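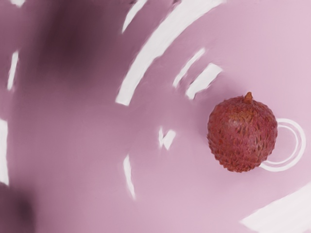

Berkance is a pack of simulated tabletop pick scenes for people training or testing arm policies, and we love how much variety fits into one small download! It has 1,217 episodes across 18 object types, all rendered in Prandum. Fruit gets the most attention, and you can see why with the lychee: the bumpy maroon rind and the little orange-brown stem come through crisply, even with bright white streaks of light smeared over the glossy pink under it. Shiny surfaces like that are great fun for stress-testing a vision model.

What you get

Each episode folder holds close-up and wide video, joint states, gripper opening, and a one-line task text. Frames and states share a clock. Floors, tables, dishes and lighting are reshuffled between episodes, so a policy can't lean on one tidy background.

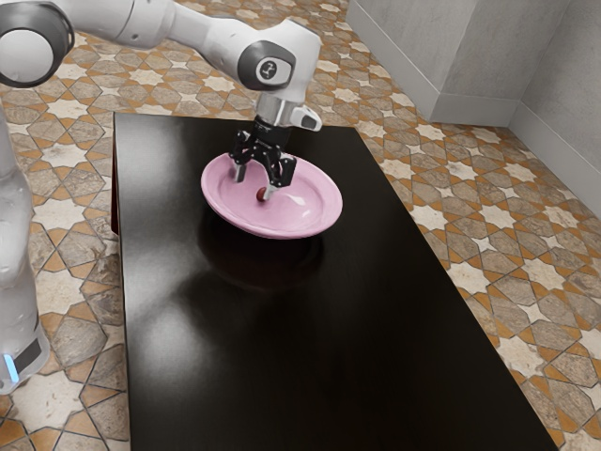
Wide view: two-fingered gripper over the pink plate, glossy black table, star-pattern floor.

Splits

train: 1,055 episodes
val: 159 episodes
demo: 3 episodes, small enough to open on a laptop

Start with demo. The loader script prints the task text and plays both views side by side, a really nice way to get a feel for the pack.

Known issues

Reflections can get heavy on glossy tables. Very small objects take up few pixels in the wide view, so use the close-up for anything involving grasp points. Depth is missing in this release and is planned for the Castillo update in October.

License and contact

Free for research and teaching. Please credit Plodadwood. Bug reports go in the issue tracker, and we'd love to see what you build!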